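The Third Cap

The arm stopped on the night of March 21, 2018, at a quarter past two, and I was the one on shift.

I had been at the Witach store for five weeks by then. It was a souvenir shop on the ground floor of the Garrido building, and it was open around the clock since the bus station across the street was. Kudar had put in the arm over the winter. It restocked shelves and straightened what people left crooked. My job was to sit at the counter, ring people up, and write in the log if the arm did anything strange.

The log was a green notebook. Most pages said "nothing" in somebody's handwriting.

I heard it before I saw it. The motor had a sound when it was moving and another when it was holding, and this was neither of them. It was a low buzz that went up a little and came back down. I put my coffee under the counter and walked over to the cap display.

It had a red cap in its fingers and it wasn't letting go.
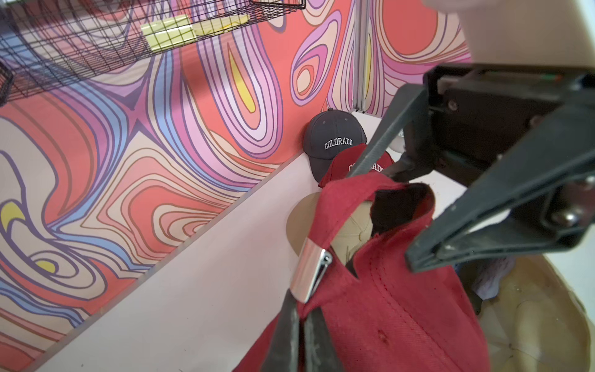

The panel on the wall said HOLD, then RELEASE, then HOLD again. Each time it said RELEASE, the fingers ticked but stayed closed. I stood behind the yellow tape on the floor, where I was supposed to stand, and watched it go through this nine or ten times.

There was a card taped under the panel. It said that if the arm failed to release, you pressed the gray button once and waited 200 seconds. I pressed the gray button once. I waited, watching the clock over the door. A man came in for gum and I rang him up without sitting down. He asked if the thing was broken and I said I was finding out.

When I got back the panel said READY. The fingers were still shut on the cap.

I want to set down exactly what I did next, as I was asked about it afterward by three different people and I told it the same way every time. I stepped over the tape. I did not press the red button first. READY was in green letters, the buzzing had quit, and I took that to mean the arm was resting. I took hold of the cap by the bill and pulled.

The arm pulled back.

It wasn't fast. I have read about fast ones. It just drew the cap toward its shoulder, the way it would have with a cap that had nobody on the other end, and I was slow to open my hand. My sleeve had gone in between the fingers with the cloth. I felt it tighten over the wrist bone, and my feet came along the floor a few inches. My hip hit the shelf. A stack of mugs went over behind me and I heard them break one after another.

The red button was on the post to my left. My left arm was the one in the sleeve. I reached across myself with my right and missed, and then I got it with the side of my fist.

Everything went slack. The arm sagged a little and stayed. I got out of my jacket and left it hanging there with the cap.

I called the number for Kudar. A woman answered on the second ring and asked whether anyone was hurt. I said my wrist was red. She asked me to move my fingers one at a time and tell her about each of them, so I did. Then she told me to turn the key, take it out, and put it in my pocket.

"What did the panel say before you went in?" she asked.

"READY."

She didn't say anything for a bit. I could hear her typing.

"READY is for the next job," she said. "It thought it had let go. It was starting the next one."

"It should say something else, then," I said.

"Yes," she said. "It should."

The technician came at six from Pumar, 26 miles up the highway. He took a cover off with a small screwdriver and showed me a sensor with lint packed over it. He cleaned it out with a swab. He said the arm had made 800 picks since the last time anyone had opened that cover, and the lint came off the caps a little at a time. Then he opened the fingers by hand and gave me my jacket. The cuff had two flat marks in it that never ironed out.

I wrote it up in the green notebook. It took a page and a half. I put in the gray button and the man with the gum, and I put in that I had stepped over the tape.

By April they had changed the word on the panel. It said ARM LIVE, in orange, and there was a new card under it with bigger type. They moved the red button too, so there was one on each side. I stayed at the store through the summer. I kept my sleeves rolled up, even on the nights when the heat didn't work, and when the arm was running I straightened the other end of the shop.

Contact | Copyright 2018, all rights reserved | Back to top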